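Review: Hargate fingertip pads and cable kit for two-finger grippers

We run one two-arm cell at Elholm, and most of the work of keeping it going happens at the last few inches of each arm. The pads wear, the cable rubs, and the part comes out of the fingers at a slightly different angle than it did last month. I bought the Hargate service kit in June to deal with all of that in one go. It has now been on the cell for 19 weeks, so this is a long-use review and covers the parts that were annoying as well.

What you get

The kit comes in a flat box with foam trays. Inside are two full sets of white fingertip pads, the screws for them, a setting gauge, a length of flexible cable sleeve, a bag of hook-and-loop ties and a folded instruction sheet. There is enough for two grippers, with one spare pad per gripper. You supply your own hex keys and thread locker. I also used a torque screwdriver, which the sheet recommends and does not include.

The pads are Silico's soft compound, sold under the Hargate name. You can buy the same pads from Silico in bags, without the gauge or the sleeve, and if you already have a way of setting finger spacing that is the better deal.

Fitting

The sheet says 30 minutes per gripper. My first took most of a morning and the second was done before lunch. The slow part was getting the old pads off. Ours had been glued by whoever set up the cell, and the residue has to be completely gone or the new pads sit proud on one side. A plastic scraper and alcohol did it. Do not use a blade.

Screws go in finger tight first. Then you close the gripper on the gauge at low force, let the pads find their position, and tighten with the gripper still closed. This is the best idea in the kit. With our old method we set each finger separately and were always chasing a small offset between them.

Two things the sheet leaves out. Put the arm in a position where you can reach both screws before you cut motion power, or you will be working upside down. And after tightening, open and close the gripper a couple of dozen times and check the screws again. I got a little movement out of three of them.

Cable routing

The kit wants the gripper cable carried over the wrist in a loose loop, tied behind the wrist and nowhere closer to the gripper. I was doubtful about this and had always kept the cable tight to the housing. The tight routing was the cause of most of our trouble, as the cable had nothing to give when the last joint turned all the way. I now move the wrist slowly by hand control through its full range after any change and watch the loop. If it catches on anything, I shorten it a little and go again.

The sleeve is stiff. On one arm I left it off and used only the ties, and that arm has been fine. The ties themselves are good and have not picked up much dust.

Checking it on real parts

Our test after any gripper work is a cup and a dish rack. A cup is a fair test because it is round, light and easy to squeeze too hard, and the rack hooks do not forgive a bad angle. We lay brown paper over the table for this. It cuts the glare off the white top and is cheap to replace when it tears.

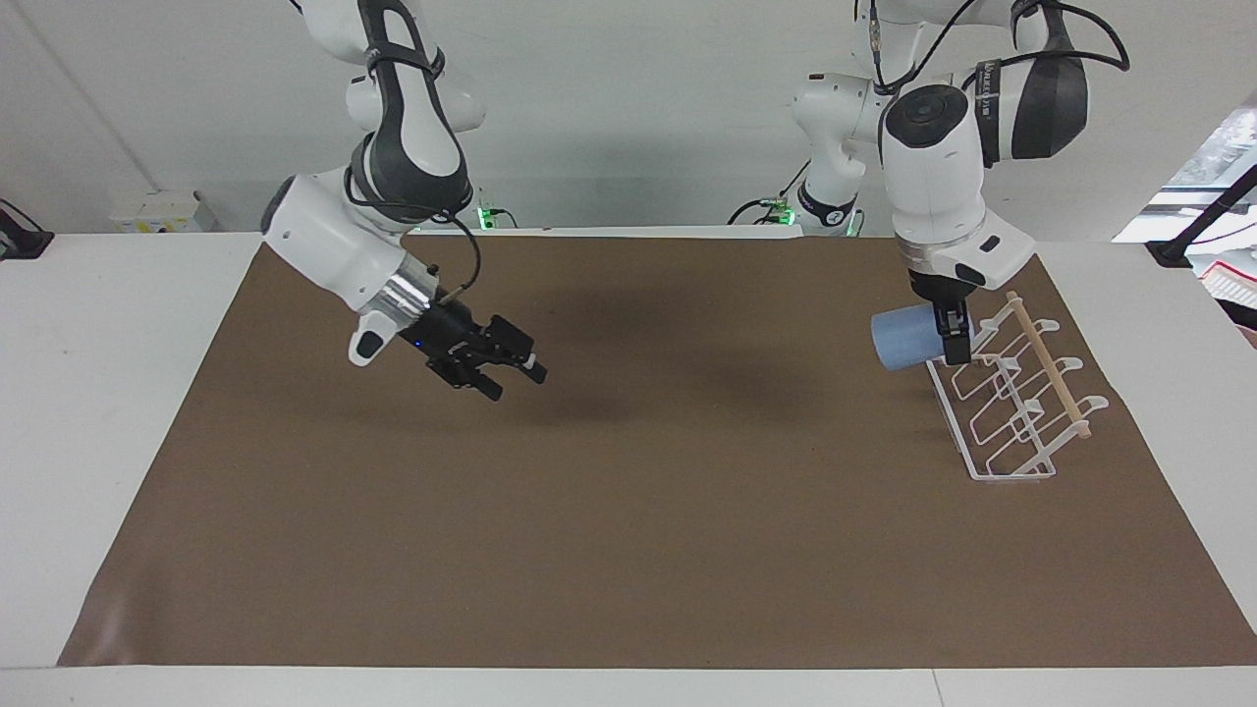 Cup check after the pad change. Left arm holding, right arm parked open.

I start with the grip force at the lowest setting and go up one step at a time until the cup stays put through a wrist turn. With the old pads we needed a fairly high setting. With these I stopped two steps lower, and the cup comes off the fingers cleanly when they open. Then I run the placing routine at quarter speed, then half, then full. If it misses the hook I check the rack position first. Racks get bumped, and I have wasted time re-teaching points that were fine.

How it has held up

I log every cycle, and the left gripper had done 1,327 placements on its first set of pads when I changed them. They were polished smooth in the middle but still holding. I changed them because the cup had started to turn a little in the grip during the wrist move. The right gripper does less and is still on its original set.

Pads want wiping more often than I expected. The soft surface picks up paper fiber and grip gets worse before you can see why. I wipe them every 300 cycles with a lint-free cloth and a bit of alcohol. The instruction sheet says only "periodically."

One pad arrived with a small molding flaw on the edge. Hargate sent a replacement without an argument, though it took more than 2 weeks to get here.

Compared with the Amato pads

Before this we used Amato's hard pads. They last longer and are easier to clean, and for boxes or anything with flat sides I would still pick them. On curved plastic they need more force, and our thinner cups showed marks. Amato has no gauge and no cable parts, so setup is left to you.

What I would change

The gauge should have a hole for a lanyard. Mine has been under the table twice. The screws should be a size larger at the head – they round off if your key is at all worn – and a printed drawing of the cable loop would save people some guessing. The sheet describes it in one sentence.

Would I buy it again? For the first setup of a gripper, yes, mainly for the gauge. For refills I am ordering the Silico bags and keeping the gauge in the drawer with the hex keys.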